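Fleece pills. Mine does, yours does, and the dryer makes it worse. I used to wash every throw in the house with the towels (I know!) and wonder why they came out covered in lint and feeling like old felt.

Now fleece gets its own load - cold water, half the soap, inside a big pillowcase if it's a small one. Skip the softener completely. My neighbor Iona swears by a splash of white vinegar in the rinse and I've come around to it.
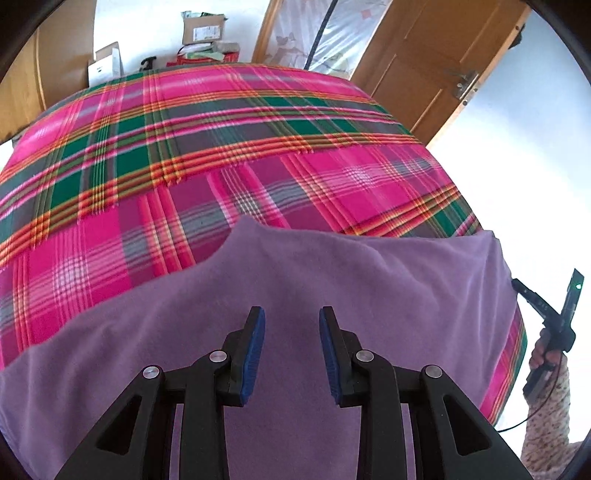
Lavender fleece on the plaid bedspread.

For drying, I hang mine over two chairs overnight. If you must use the dryer, go for no heat and add 2 clean tennis balls. Pills that are already there come off with a cheap razor, very light strokes, always in one direction. Try a corner first!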